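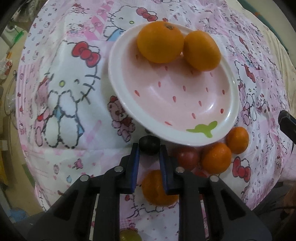 You lot are mad if you think volume four is the good one, came the reply on the forum this morning, and I have been arguing with it in my head ever since. I'd only said that Stirkurar picks up once the ferry sinks. Apparently that makes me a tourist.

So I did what any sensible adult would do and took the whole run down off the shelf to check. All 7 volumes, which is 2,819 pages if you count the sketch sections at the back, and I do. I'd forgotten how thin the first one is. It came out from Nellico when they were still doing those floppy covers that curl up if you so much as breathe near them, and mine has gone the shape of a roof tile. The story's slow as well — a lot of people in big coats standing on a quay, and the lettering is so small I had to go and find my other glasses.

Volume two I'd have given up on if I'd been buying them one by one. I got the first three as a bundle in May, in the sale at Goicoechea, and when you've paid for three you read three. The art changes hands halfway through a chapter! One page the lighthouse keeper has a beard and a huge jaw, next page she's lost the jaw and somebody's decided the beard was a scarf all along. I quite like it now. At the time I thought I'd skipped a bit and went back twice.

Anyway, four. I read it straight through with a pot of tea and then toast, and I'm standing my ground. The ferry goes down on page 261 and there are no words at all for ages after that, just water and the odd bit of rope, and then that awful little panel with the shoe. I'd remembered the shoe as being much bigger. It's tiny, down in the corner, you could turn the page and miss it. Whoever replied to me says it's cheap and that the real heart of the thing is the trial in volume six. Well, I've started six again and it's forty-odd pages of men pointing at maps so far, so we'll see.

I did find a receipt in volume five, being used as a bookmark, for a copy of Statov, the one about the clockmaker's strike. I have no memory of buying it and it isn't on the shelf. It isn't under the bed either (I looked, and got dust up my nose). Either I lent it out or it's in the box in the loft with the annuals, and I'm not going up there in these slippers.

Typed out a long answer to the forum after tea, deleted most of it, and left the bit about the rope. No reply yet. Bed soon, but I want to get to the end of the trial first — the judge has just taken his wig off and I can't remember why.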